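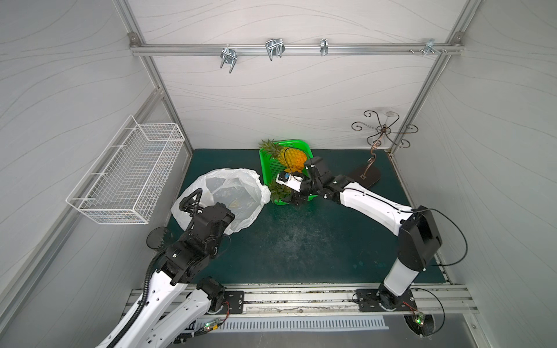

Veikko Partanen

The public library at Kestmont will extend its opening hours from November, following a decision by the town council to keep the building open until 8 in the evening throughout the working week. The library at present closes at half past five, and readers who work in Urkton or further along the valley have long said that they cannot reach it in time.

The change was approved at the council's last ordinary meeting and will run in the first place until the end of spring. It will be paid for from the existing culture budget, in which money had been set aside for repairs to the reading room roof. Those repairs were finished for less than expected, and the council agreed that the balance should be spent on staffing.

Two part-time posts will be created. Both will be advertised shortly, and applicants with experience of working with children or with local records are particularly encouraged to come forward. The head librarian, Aino Lindqvist, said that the posts would allow the lending desk to be staffed at all times during the new hours. "We did not want to open the doors in the evening and offer only half a library," she said. "Readers will be able to borrow, return, renew and ask for help at seven o'clock exactly as they can at eleven in the morning."

The decision follows a survey carried out over the summer, to which 400 residents replied. A clear majority asked for later closing. Smaller numbers asked for an earlier start, for Sunday opening and for a return of the mobile library, which last called at the outlying farms several years ago. The council has noted these requests but has made no commitment on any of them.

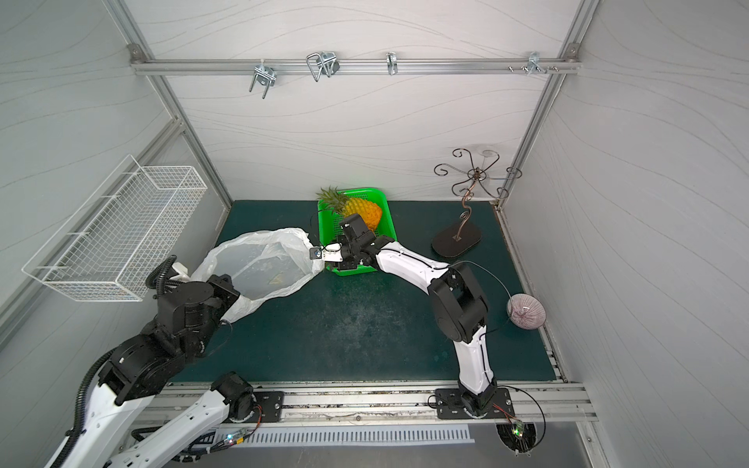
Evening opening will apply to the ground floor, including the newspaper tables, the children's section and the public computers. The local history room on the upper floor will continue to close at half past five, as many of the papers held there may be consulted only when the archivist is present. Readers who wish to use the room later in the day may write to the library in advance, and every effort will be made to find a suitable time.

The meeting room beside the entrance will also become available in the evening. Local societies may book it without charge for up to two hours at a time, provided that the meeting is open to the public. The Ullis Reading Circle, which has met in the back of the parish hall for many years, has already asked for a regular place. Its secretary, Lempi Miettinen, said that members were looking forward to better lighting and to chairs that did not have to be stacked at the end of the night.

Some concern was raised at the council meeting about transport. The last bus from Kestmont to Ullis leaves at a quarter past seven, and councillor Kristof Vanhove asked whether residents of the outer villages would gain anything from the later closing. The council has since written to the bus company to ask whether a further service could be considered. A reply is expected before the new timetable is printed.
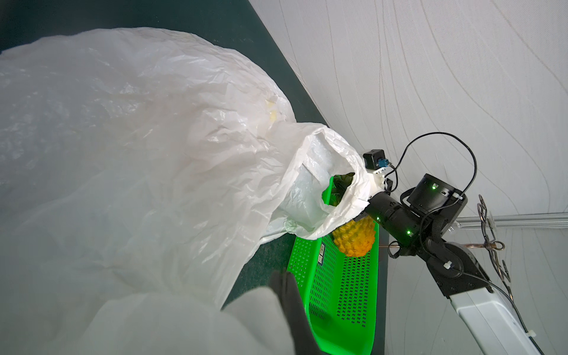
Councillor Vanhove also asked that the number of evening visitors be recorded, so that a decision on the following year can be taken on firm ground. This was agreed. The library will report to the council in the spring, and the figures will be made available at the lending desk to anyone who wishes to see them.

Loan rules remain unchanged. Books may be kept for 30 days and renewed once, unless another reader has asked for them. The outdoor returns box will be emptied each evening at closing time instead of the following morning, and items placed in it before then will be counted as returned on the same day.

The first late opening will be marked by a reading in the children's section by Floarea Lazăr, who grew up in the town and whose stories are set along the river below Urkton. The reading begins at six o'clock and is free of charge. Places need not be reserved, but children under eight should be accompanied by an adult.

Contact the editorial office | © Kestmont Town News. All rights reserved. | Back to top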